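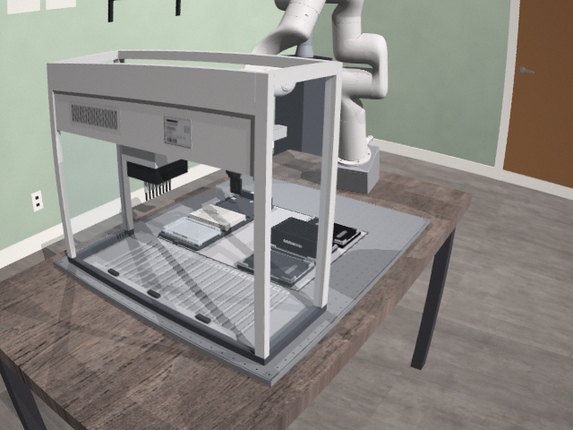
Laboratory Technician, Water Testing (Full Time)
Cetow Environmental, Erkura site

Cetow tests drinking water and well water for towns, farms and private homes. We have an opening for a laboratory technician on the early shift at Erkura.

What you will do
Log in samples and check the paperwork that comes with them
Prepare samples for nitrate, lead and hardness testing
Run blanks and standards and record the results
Clean glassware and keep the prep area stocked
Call customers when a bottle arrives damaged or without a label
Help with the pickup route when a driver is out

What you need
A two-year degree in chemistry, biology or a related field, or 2 years of paid work in a testing lab
Good written English
A valid driver's license
Able to lift 30 pounds

Experience with well water is helpful. We train new staff on our own record system, so you do not need to know it before you start.

Hours and pay
The shift starts at 6:30 a.m. and ends at 3 p.m., with a half-hour unpaid lunch. Technicians work one weekend shift every 4 weeks and get a weekday off in return. Pay is hourly and depends on experience. Health and dental coverage begin after the first full month. Safety shoes are paid for by the company.

Location
528 Stoltik Road, Erkura. Parking is free. The Awwad bus stops at the corner, but the first bus gets in after the shift starts, so most of the early staff drive or share a ride.

How to apply
Send a resume and a short cover letter to the hiring desk at the address above, or drop them off at the front counter before 3 p.m. Please write "Technician, early shift" on the envelope. Applications are open through the end of April. Interviews are held on site and include a short practical exercise in measuring and labeling. Offers depend on a driving record check.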